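Utness Class Notes
Data card and README

Version of Jul 20, 2023
Maintainer: Birutė Mägi

What this is

Utness Class Notes is a small text dataset of written plans for group movement classes: mat Pilates, slow stretch, balance work for older adults, and a few barre sessions. It holds 400 class plans, each written by the teacher who taught the class. The plans were typed up from notebooks and index cards, cleaned, and split into timed segments.

The set was made so that the Tevow studio could search its own old plans. Teachers kept asking each other for a good hip sequence or a warm-up that works in a cold room, and the answers were in a box of notebooks. Once the plans were typed up it made sense to share them with other studios.

Contents

plans.csv - one row per class plan
segments.csv - one row per timed segment within a plan
cues.csv - spoken cues linked to segments, where the teacher wrote them down
glossary.txt - house names for movements, with the more common name next to each
CHANGES.txt - what changed between versions

All files are UTF-8. The CSV files use commas, with double quotes around any field that contains one. The first line of each CSV file is a header.

Fields in plans.csv

plan_id: a whole number. Numbers are not reused when a plan is withdrawn.
style: mat, stretch, balance or barre.
level: open, beginner or continuing. This is the teacher's own label. Two teachers may use the same label for quite different classes.
minutes: planned length, not the length the class ran.
props: a list separated by semicolons. Blank means the teacher wrote nothing down, which may or may not mean that no props were used.
room: Fu or Tanus. Fu is the upstairs room with the sprung floor. Tanus is the ground floor room, and most balance classes are held there so that people can skip the stairs.
teacher_code: a letter code. There are 7 codes.
notes: free text. Often empty.

Fields in segments.csv

plan_id: matches plans.csv.
order: position within the class, starting at 1.
start_min and end_min: minutes from the planned start.
name: the movement or sequence, spelled as in the glossary.
side: left, right, both or none.
focus: the body area the teacher had in mind. Filled in later by the maintainer when the plan did not give one. In those rows the focus_added column is set to 1.

How the plans were collected

Teachers were asked for any written plan they were willing to share. They could hold back any page for any reason and did not have to say which pages they held back. Typing was done by hand. A scan and text recognition pass was tried in March and dropped, as most teachers write in pencil and use arrows and stick figures that the software turned into nonsense.

Stick figures were replaced with a movement name where the meaning was clear. Where it was not clear, the maintainer asked the teacher. If the teacher could not remember either, the segment is named "unclear" and kept so that the timing of the rest of the plan still adds up.

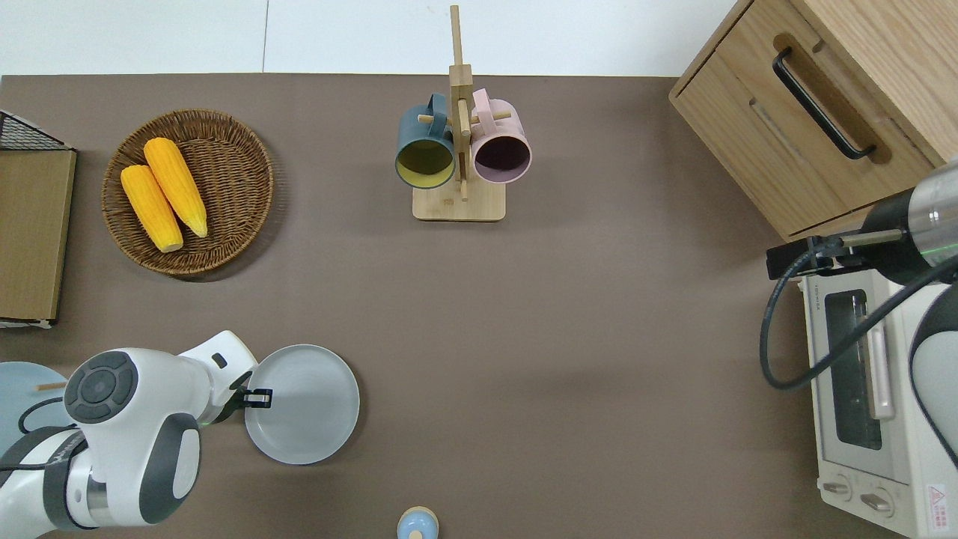
Mug stand and basket with corn on a brown tabletop.

Checks

Of the 400 plans, 180 were read a second time against the original page. The most common error was a swapped left and right, mostly in side-lying sequences. The second most common was a missing repeat on the other side, where the teacher had written only "and again." Errors found this way were fixed. The plans that were read twice have checked set to 1 in plans.csv.

Segment times were tested by script for gaps and overlaps. Gaps were left alone if the page had them. Overlaps were taken back to the teacher.

Personal information

Student names came up in some notebooks, usually next to a note about a sore shoulder or a recent operation. All such names were removed, and so were the health notes, even where no name was attached. Teacher names were replaced with codes. Anyone who knows the studio well may still be able to guess a teacher from their choice of words, and the teachers were told this before they agreed.

Known limits

The plans come from one studio. Balance classes are well covered and barre is thin.

A written plan is not a record of a class. Teachers change things once they see who has come in, and very few went back to correct the page afterward. Please do not use minutes or segment times to say how long people exercised.

The cues file is uneven. Two of the teachers write out nearly every sentence they say, and the others write almost none. Any model or word count built on cues.csv will mostly reflect those two.

Nothing in the set has been reviewed by a physical therapist. It should not be used to suggest exercises to a person with an injury.

Terms of use

Free to use for teaching, research and studio planning. Please credit Utness Class Notes and give the version date. Selling the plans as a package is not allowed.

Corrections

Send corrections to Birutė Mägi at the Tevow front desk, with the plan_id and the segment order. If a teacher asks for a plan to be withdrawn, it comes out in the next version and its number is listed in CHANGES.txt.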